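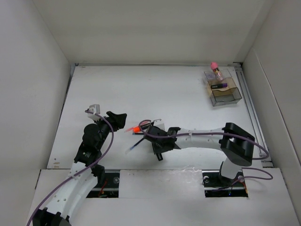 The Kallach representative asked for the item on well metering to be taken before the minutes of the last meeting, as the July readings had reached members only that morning and several wished to compare them with the Tretora figures. Agreed without a vote.

Kallach and Grulum Irrigation District
Minutes of the ordinary meeting, Friday, 7:30 p.m.

1. Well metering
The July reading at the Sepúlveda well was 421 acre-feet for the season to date. The Tretora well stood at 87. The Kallach representative stated that the Tretora reading was too low for the acreage served and asked whether the meter had been checked after the pump was replaced. The engineer replied that the meter had been reinstalled with a shorter straight run upstream than the maker recommends, and that this can cause under-reading. The meter is to be moved downstream of the elbow and tested against a portable unit before the next reading.

2. Minutes of the last meeting
Approved with one correction. Under "Grulum lateral," for "lining" read "relining."

3. Grulum lateral
Seepage continues below the second check gate. The lower section was relined in spring and is holding grade. The upper section has cracked at the joints and weeds have come through on the north bank. Two options were put forward:
- joint repair with sealant, to be done after shutoff
- replacement of the open section with buried pipe

The Grulum representative preferred pipe but noted that the easement on the east side is too narrow for the excavator the district normally hires. Members discussed access from the county road - the culvert there has a posted weight limit. The engineer is to obtain a price for each option. No decision taken.

4. Rotation schedule
The current rotation gives each turnout on the Sepúlveda ditch 20 hours. Users at the tail end reported low head during the last two turns. The ditch rider attributed this to gates above being left partly open after the end of a turn. Notices will go out with the next bills. A motion to add locks at the upper gates was made, seconded and carried, 2 opposed.

5. Correspondence
A letter was received on the trash rack at the Tretora intake, asking that it be cleared more often during high wind. Referred to the ditch rider.

6. Other business
The shutoff date was held over until the reservoir level is known. Bills for assessment were read and approved for payment.

Adjourned 9:10 p.m.

Recent items
Rotation schedule, Sepúlveda ditch
Turnout gate lock request form
Notice of assessment
Grulum lateral: spring relining report
Minutes archive

Last updated: August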